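4. Picking from the bin (Trirero Robotics Club)

4.1 Clamp the bin to the table. Last June it went for a walk.

4.2 Lay one cup in the bin. On its side is fine — life is seldom upright.

4.3 Jog the arm down slowly. Keep the yellow cable's loop clear of the bin walls. 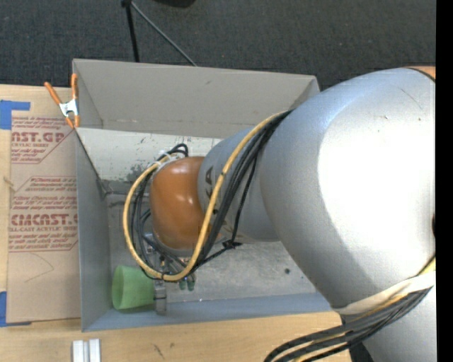
4.4 Save the pose as point 74.

CAUTION: The arm always wins. Keep your hands out.

Questions: Duarte Macedo, Trirero Robotics Club
© 2019 Trirero
2 comments
Back to top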